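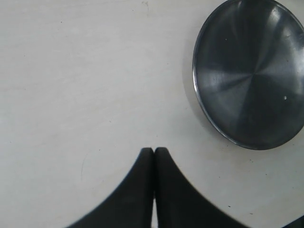 Teaching a robot arm to work in a kitchen starts with a person sitting in a chair and doing the job for it. The person holds a set of handles, the arm follows, and everything that passes in between is saved. A lot of what gets saved looks like very little. A dark metal lid lies on a pale counter, and the two black fingers of the gripper are closed, tip to tip, well away from it. A cook would not think about the space between a hand and a lid. At Vondaten, a small robotics company in Nemdale, people spend whole afternoons on it.

The company is working on an arm called Otton, meant for small canteens and care homes. For now it mostly knows what its operators show it by remote control, one pot, one lid and one spoon at a time. I went to watch them do it, and then I tried it myself. 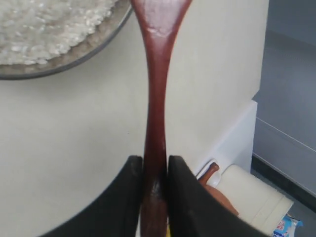 By Anwara Sikder

The chair is an old dental stool with the backrest taken off. In front of it is a metal stand with two handles on jointed arms, a foot pedal on the floor, and a pair of screens. One screen shows the counter from above. The other shows the view from the camera at the gripper, where the fingers are always in the picture and everything else slides around behind them.

Carol Lambert has been sitting on that stool for most of a year. She is 51 and came to Vondaten after a long run in school kitchens. She had answered an ad that asked for "steady hands, no technical background needed," and thought it might be for a packing job.

"They gave me a cup to pick up," she said. "It took me the whole morning and I went home with a headache."

She is now the person the others watch when they can't get something to work. When I arrived on a Sunday, a day the company uses because the building is quiet, she was working on rice. The rice in the pot was white and uncooked, and the tool was a reddish-brown wooden spatula with a shiny finish. Varnished wood is hard going for a gripper. The handle narrows in the middle and gets wider again toward the end, and where the fingers close decides a good deal about what happens next.

Too high on the handle and the gripper comes down into the pot along with the blade. Too low and the spatula turns in the grip as soon as it meets the rice. Lambert goes for a spot near the end and closes slowly, watching the wrist camera and ignoring the other screen until she has hold of it.

"You want to see it settle," she said. "If it's going to twist, it twists right when you close. So I wait a second and then I move."

That second of waiting turns out to matter for reasons that have little to do with the rice. The software that learns from these sessions takes in the camera pictures and the position of the arm, and it learns to produce the movements the operator made. If she pauses, it may learn to pause. If she scratches her nose in the middle of a reach, and the arm stops in the air while she does it, that goes in too unless somebody throws the recording out.

So recordings get thrown out. For the stirring task, Lambert and the one other operator on the job had made 184 good ones by the time I visited. They had spent two weeks on it. The bad ones are marked with the foot pedal at the end of the run, two quick taps, and a person checks the rest later in the day.

What makes a bad one is partly a matter of taste. Dropping the spatula is bad. Hitting the rim of the pot is bad, unless the operator backs off and tries again cleanly, in which case it can be very good. The company went back and forth on this for months. Early on, its engineers wanted only perfect runs. The arm they trained on those runs did well until something went slightly wrong, and then it had no idea what to do, having never been shown anything going slightly wrong.

Now the operators are asked to include some recoveries. They don't plan them. Lambert says that a mistake made on purpose looks fake and the fix looks fake as well. "You already know where you're going back to. When it really slips, you have to look for it."

The handles give some resistance when the gripper pushes on something, though less than you would expect. With a lid, most of what an operator has to go on is what she can see, and metal makes that awkward. A brushed steel face throws light in bands that shift when the camera moves. The rim shows up bright from one side and almost vanishes from another. Lambert looks for the thin gray shadow on the counter along the edge. If the shadow is there, she knows where the rim is.

The arm has no one to tell it about the shadow. Whether it picks up on the same thing from her recordings is a question the engineers can't fully answer. They can cover part of the picture and see if the movement changes, and they have done this with lids. The results moved around with the time of day. They put up blinds in November and the results moved around less.

There is another way of doing all this, and Vondaten used it first. You take hold of the arm itself and push it through the motion, with the motors slack enough to let you. It is quick to learn. I could do it within a few minutes, walking the gripper over to a spoon and back as if leading somebody across a room. The trouble is that you are standing there. Your sleeve is in the camera's view, your hip is against the counter, and the arm moves the way a heavy thing moves when it is dragged. The company still uses it for simple jobs such as opening a drawer. For anything with a loose tool in the gripper it went over to the handles and the stool.

My own turn came after lunch. Lambert set me the easiest job they have, which is to bring the closed fingers to a point beside a lid and stop there. You don't touch anything. I sat down, pressed the pedal to connect, and sent the arm smartly in the wrong direction.

"Everybody does that," said Lambert, who had put her hand near the stop button before I started.

The view from the wrist is hard to get used to. When you move the gripper to the left, the gripper stays where it is on the screen and the counter slides right. I kept correcting for a movement that had already happened. On the overhead screen I could see that I was well short of the lid. On the wrist screen I was sure I was about to hit it. I looked from one to the other and the arm wobbled along with me.

After twenty minutes I could get there and stop. I asked whether any of my runs could be used, and Lambert played one back. The arm set out, slowed, thought about it, drifted up, came down again and stopped in the right place. She watched it to the end and tapped the pedal twice.

The people who do this work well tend to be bored by it in a useful way. They make the same reach at the same speed on the fortieth go as on the third, but they change what ought to be changed: where the pot stands, which way the handle points, how full the pot is. Operators at Vondaten work in blocks of forty minutes and then get off the stool. Past that, Lambert says, your hands begin taking shortcuts without asking you. She can see it in the playback. The approach to the pot gets flatter and the rim starts getting knocked.

She has opinions about the task list, too. It was written by engineers, and for a long time it had the arm stirring in neat circles in the middle of the pot. Rice doesn't catch in the middle, or at least it doesn't only catch there. Anyone who has cooked a large pot of it will go down the side and along the bottom and bring it up. She asked for the circles to be dropped. It took a couple of meetings, and the circles were dropped, along with the recordings that had them.

Next on the list is stirring rice with water in the pot, and after that with heat under it. Neither has been recorded yet. Steam is expected to be a problem for the wrist camera, and there is a plan involving a small fan that Lambert does not think much of.

In the last hour of the day they let the arm try by itself. She gets up for this and stands to one side with the stop button. Otton reached for the spatula, closed, and waited for a second before it moved. The spatula held. It went over to the pot and pushed the blade in at the side, a bit too shallow, and brought up a little rice and let it fall.

It did this two more times. On the next try it took hold of the handle too low, the spatula swung around in the grip, and Lambert pressed the button.

"That one's mine," she said. "I was doing that all Thursday." She wrote it on the pad by the stool, and went to move the pot.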